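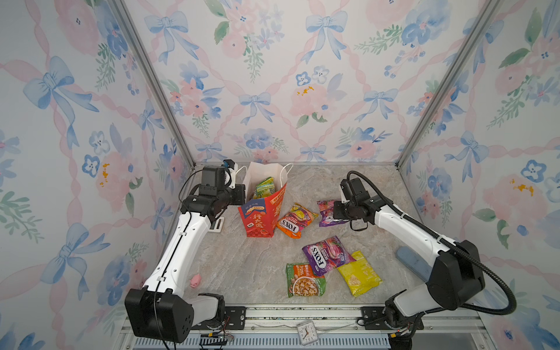
odville23: Has anyone compared the Drurno closed-backs with the Ivanyshyn pair? I want them for a shared office and need to keep my music from leaking. I have a white paper bag with string handles like that one for carrying them, so a hard case doesn't matter to me. Budget is tight.

padswapper: I own both. The Drurno leaks less but clamps hard. My ears hurt after 4 hours.

lundivbridge_fm: Disagree on the clamp. Mine loosened up after a few weeks. The Ivanyshyn has too much bass for me.

padswapper: Depends on your head size, I guess. Bass is fine with the stock pads. Did you change yours?

lundivbridge_fm: Yes, to velour.

padswapper: Velour usually cuts bass, so I don't follow.

odville23: Stock pads for me. I'll try the Drurno first and send it back if it pinches.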